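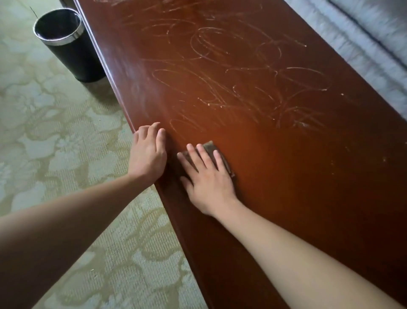

Lorenz Ruchti: In June I sat five evenings with the channeling group in Ronham, and the material on the lake creature was the most consistent I have heard. Two receivers in separate rooms gave the same account of where it came from and why it stopped being seen. I would sign up again.

CALL FOR PARTICIPANTS
Dustska Reception Study, second series
Posted 18 December 2020

The Dustska project records and compares channeled accounts of unexplained animals. The first series dealt with the lake creature reported near Ronham. The second series deals with the Goledov howler, a large animal heard, and less often seen, on the slopes above the village of Goledov. Local accounts describe a long call in two tones, livestock left unharmed but moved from one pasture to another, and a smell like struck flint.

We are seeking receivers, questioners and transcribers.

Receivers
Receivers enter a trance or a light meditative state and speak freely in reply to questions. Applicants need prior experience with spoken channeling. Automatic writing alone does not qualify for this series. State in your application which source or sources you normally work with, how long you have worked with them, and whether you retain any memory of a session afterward. Receivers must not have read the published Goledov accounts. Those who have may apply as questioners.

Questioners
Questioners read from a fixed list of 43 questions. The order may be changed during a session, but the wording may not. Follow-up questions are limited to "Please continue" and "Please say that again." No experience is required. A steady reading voice is preferred.

Transcribers
Transcribers work at home from audio files. Pauses, coughs and changes of voice are marked according to the project style sheet. Names of beings and places are spelled as heard on first occurrence and kept in that spelling throughout. The first series came to 218 pages of transcript; the second is expected to run longer.

Sessions
Each session lasts some 40 minutes, followed by a rest period and a short written report. Two receivers work at the same time in separate rooms and do not speak to each other until both reports have been handed in. Sessions are held in the evening at the Tagle meeting house. Participants who cannot travel to Tagle may apply for transcription only.

Conditions
Participation is unpaid. Travel within the district is refunded on presentation of tickets. Participants must be 18 or over. Do not drink alcohol on the day of a session. Bring your own blanket if you work lying down. Crystals, pendulums and similar objects may be kept on your person but are not to be handed to other participants.

All recordings remain with the project. Receivers appear in the transcript under initials or a chosen name. A participant may withdraw at any point before the transcript is closed, in which case the recording is erased and the session is listed as void.

How to apply
Write to Sânziana Dumitrescu, Dustska Reception Study, Tagle meeting house. Give your name, the role you are applying for, and the evenings you can attend. Receivers should add a sample recording of at least five minutes on any subject other than animals. Samples are not returned.

Applications are read in the order received. The list of questions is sent to questioners after acceptance.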